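4th June – sourdough notebook, Raltdale starter

Fed the starter at breakfast, 400 g flour this time, and it doubled before lunch! Best rise since February. Kirstin thinks it's the new rye from Treklow and I'm inclined to agree.
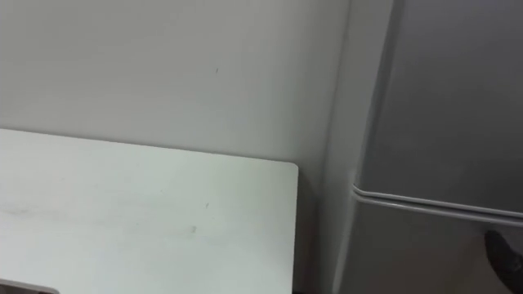 Smell is sharper too, more apple than vinegar. Umut wants a jar of it for his flatbreads.
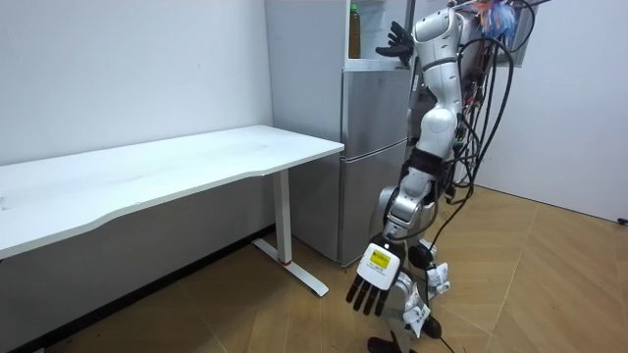
Next up is the slow proof, which I can't wait to try – two loaves, same dough, one left out and one kept cold overnight. A gray two-door refrigerator like ours has plenty of room for both baskets if Szu-yu wants to run a third.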